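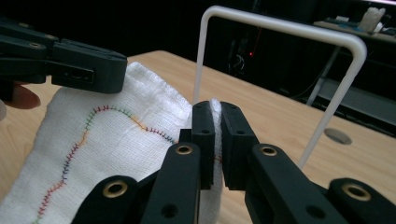 Andemora Cotton Gauze, by the yard

Okay, I have a soft spot for this one. We carry a lot of fabric in the shop and I try to be fair to all of it, but the Andemora gauze is the bolt I keep cutting from for my own projects (my kitchen curtains, two baby blankets, a scarf I never take off).

3 min read

It's 100 percent cotton with an open weave, sold in white only for now. I've been bugging the mill for an oatmeal shade and they say maybe in March, so fingers crossed! It comes off the bolt a little crisp and gets softer every time you wash it. Please do wash it before you cut. Gauze shrinks, and I once lost the hem on a finished blouse by being impatient.

What do I use it for? Swaddles, summer tops, café curtains, produce bags, and lots of practice stitching. The grid is easy to see, so if you're new to cross-stitch you can follow the threads and skip the marking pen. Keep your tension loose though, or it puckers. A blunt needle helps too.

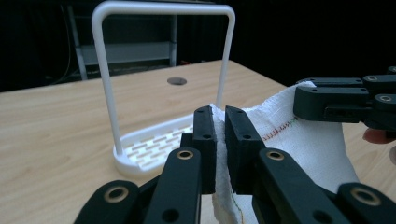 Written by the Sembiring Fabrics shop desk

Colored thread looks so good on plain white, and I'd go for a whole mix of colors before I'd stick to one. Six-strand cotton floss works fine, split down to 2 strands. If you're stitching something that will get washed a lot, test the reds first on a scrap. I've had a bright red bleed on me and it was a sad Saturday.

Width is 106 cm, selvage to selvage. We cut in whole yards, and you get one continuous piece up to 5 yards. Need more than that? Send a note with your order and I'll check what's left on the bolt before I cut anything.

Care: cool wash, gentle cycle, hang or tumble on low. I don't iron mine (I like the crinkle), but a warm iron while it's damp will flatten it nicely. Snags happen with a weave this open, so keep it away from zippers and Velcro in the machine. A mesh bag is plenty.

Cut yardage can't come back once it leaves us, sorry! If you're on the fence, add a swatch to your cart first. Swatches ship in a plain envelope and are big enough to try a few stitches on.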